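The Brick Town That Stopped Making Brick

The last kiln at Plimano went cold in May, and the yard still has 2,000 pallets of brick to sell. Sandro Bassi, who ran the firing shed for most of his working life, expects them to go slowly. Builders want one even color now. Plimano brick never came out that way.

The clay was dug at Longo, a short drive up the valley, and it held a lot of iron. Bricks stacked close to the fire turned dark — the ones farther back stayed red or tan. The yard sold them mixed, and older streets in town show it.

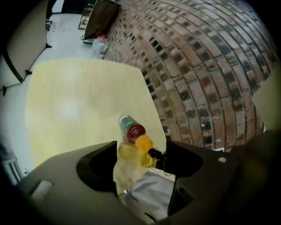
At its peak the yard employed 226 people. Fuel prices did the most damage, Bassi says, but the clay pit was also getting deep and wet, and pumping it cost money every day of the year.

A salvage dealer in Liltton has taken 400 pallets and sells them for garden walls and repairs. The town has asked for some 500 bricks to patch the school. Bassi is picking those out himself, mostly dark ones, to match the north side.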